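Skultia kitchen notes
Posted Apr 28, 2019

What I've learned about bringing food home from the markets

We go up to the Driltgate market every year, and every year I used to come home with a bag full of squashed cheese and weeping fruit. It's a long drive (nearly 70 kilometres, the last bit on gravel) and by the time you've had lunch and a wander through the old town, the shopping's been sitting in the car for ages. So I've picked up a few habits, mostly by ruining things first.
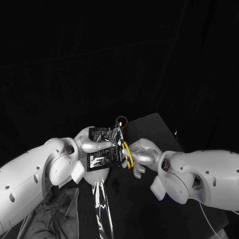
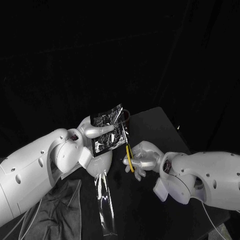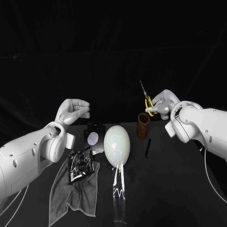
First thing is the esky. Put it in the car empty the night before with the ice bricks still in the freezer, then add the bricks right before you leave. I stick a note on the front door or I forget them. Old tea towels go on top of the bricks so the cheese doesn't sit straight on the ice, and soft cheese always goes in last.

Buy in the right order, too! I do a lap with my hands in my pockets, then get the heavy stuff (honey, oil, potatoes) and take it back to the car. Cheese and fish wait until just before we go.

Soft goat's cheese travels best in a hard plastic tub with a scrunch of baking paper around it. Hard cheese is happy in its paper. Once you're home, take off any cling wrap, rewrap it in baking paper and pop it in a lidded container in the warmest part of the fridge, usually the top shelf or the door.

Olives from the barrel need a screw-top jar. I bring my own, and the stallholders at the Helgate end will fill them for you if you ask nicely. Stand the jar inside a gumboot in the boot of the car and it won't tip. I'm not joking, it's the best jar holder I own.

Dried herbs are a trap. The big cloth bags look gorgeous and the colour is lovely, but a bag that size goes dusty before you've cooked half of it. I buy the smallest one going, tip it into a dark jar and keep it away from the stove. If you can rub a pinch between your fingers and hardly smell it, put it on the compost.

If you get up there in November for the walnuts, buy them in the shell and spread them in a single layer on a tray somewhere airy for 10 days before you bag them. I lost a whole sack to mould the year I skipped that. Shelled ones go in the freezer.

Bread! The big Rotich loaves are fine on the bench for two days, cut side down on the board. After that I slice what's left and freeze it. A loaf that's gone like a brick can be run quickly under the tap and put in a hot oven for 5 minutes or so, but eat it straight away because it goes hard again as it cools.

Parking behind the church fills up early, so if you're bringing a trolley, use the lower car park and take the ramp. The steps are murder with potatoes.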